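Stundura Gripper Trials: Frequently Asked Questions
Last updated 2020-01-30

Home | Results | Scene list | FAQ

What are you comparing?

Two grippers and two controllers, in every combination, on the same simulated arm. The grippers are the Sengate (two fingers, black) and the Zein, which has wider pads and a slower close. The controllers are the one we call "stock" and Clistura, the one Uriel Nava has been writing since last April. We love this stuff, so expect a lot of detail if you click through to the results!

Why household rooms and not a plain bench?

We started on a bench and every pairing looked great. Then Ye-ji Choo built a bathroom and the scores fell apart in the most interesting way. Small objects on a high flat surface, a wall close by, a toilet to reach over. It's a fantastic test for a wrist.

How many runs have you done?

3,948 so far. Each pairing gets 125 runs per scene before we post a score, and anything that crashes the simulator is thrown out and run again.

What does the tank task involve?

The arm has to handle a small object over the lid of the toilet tank and let go of it there without knocking anything. The base stays bolted to its table the whole time, so all the reach has to come from the joints. We score the height at release, the tilt of the object and whether the fingers touched the lid.

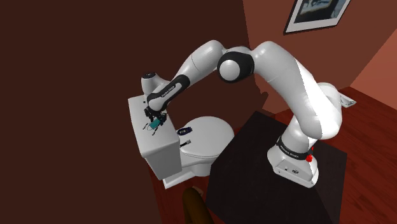

Tank task, bathroom scene: two-finger gripper holding the teal object just above the lid.

Tilt matters more than we expected. A piece that is a few degrees off when the fingers open tends to land on one edge and slide, and a flat lid gives it plenty of room to keep going. Clistura checks the tilt once more before release, and you can see the difference in the plots right away.

So which gripper is better?

Depends on the room! The Sengate is our favorite for the bathroom because the narrow fingers get down close to a surface. The Zein wins easily on the kitchen tasks, where the objects are heavier and the extra pad width really helps. If you only have time for one test of your own, try both on something small and light.

Does the controller matter as much as the gripper?

More, in the bathroom. Swapping stock for Clistura helped both grippers there. In the kitchen we could hardly tell them apart, and Uriel is still a little grumpy about that.

Can I trust simulated contact?

Up to a point. Contact between a finger pad and a small hard object is where simulators differ most, and friction is a guess unless you've measured it. We use one friction value for all pads, so please read our scores as a comparison between pairings. They don't predict what your hardware will do.

Do you plan to run this on a real arm?

Yes, and we can't wait. The plan is to start with the tank task, using a flat board at the same height.

What do I need to run the scenes myself?

A desktop with a decent graphics card and 700 MB of free disk space. The bathroom scene loads quickest. Rendering is off by default, so switch it on if you want to watch (you do, it's great fun). Leave it off for long batches.

My gripper drops the object on the way over. What should I change first?

Grip force. The default is set low for the Sengate, and other grippers often need more. After that, try slowing the wrist during the swing over the bowl. Most drops we've logged happened there.

Can I send in results?

Please do! We need the settings file, the scene name and at least 100 runs per pairing. Ye-ji goes through submissions on Thursdays and will write back if something is missing.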